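Home News Minutes Members Contact

Bucur Craft and Repair Circle
Minutes of the meeting of 25 May 2022
4 min read

Present: nine members. Minutes are written by Luminița Lazăr.

The meeting was opened at six in the evening. The minutes of the February meeting were read and accepted with one correction: the glass beads were bought from Ronska and not from Fernuron, as it was written.

1. Small parts cupboard

The biggest part of the evening was given to this item. At present the beads, snaps, jewelry findings and watch screws are kept in jam jars and in paper envelopes. Several members said that they lose time at each workshop while they look for the right size. Two envelopes have opened at the bottom, and the contents are now mixed in one drawer.

It was agreed already in February that we would move everything to flat boxes with compartments and a lid that closes. Today we discussed which kind to order. The requests from the members were these:
– the lid should be see-through, so the box can stay closed while a person is searching
– the box should be flat enough for the upper shelf, which is low
– the inside walls should not be too high, as it is difficult for older fingers to take out a seed bead from a deep corner

The last point was discussed for a long time. Some members like better a plain square compartment, others prefer a rounded partition. Luminița Lazăr reminded that magnets and needles need their own box in any case.

Compartment box, open:

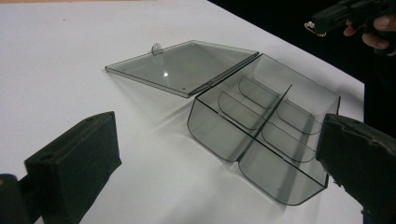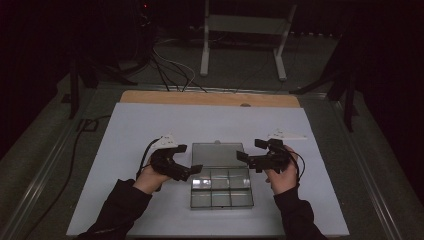

A question was asked about the labels. If we put the label on the lid, it covers what is inside, and if the lids are exchanged by mistake during washing, everything is wrong. With a hinged lid this second problem does not exist. It was decided to write on a narrow strip of paper tape, on the short side, with the name of the material first and the size after it.

The offer from Plullwood is 200 boxes for 1453 lei, with delivery. This is more boxes than we need for the cupboard. It was proposed to keep 44 for us and to offer the others to members for home use, at the price we pay. One member was against, because the unsold boxes must be stored somewhere – the corridor is already full. The proposal was put to the vote and accepted with seven votes for, one against and one abstention.

Sorting of the mixed drawer will be done on a Saturday morning. Please bring a tray or a plate with a border, and tweezers if you have them.

2. Sewing machines

The blue machine is again without a belt. The shop has promised the part for next week. Until then please use the old one, and do not leave the pedal on the floor.

3. Summer opening

The room will be open on Wednesdays only in July and closed in August. The key stays with the bakery downstairs.

4. Other matters

The window next to the ironing board does not close well. The landlord will be asked by letter.

A member asked if we can have better coffee. This was moved to the next meeting.

The meeting was closed at 7:50.

L. Lazăr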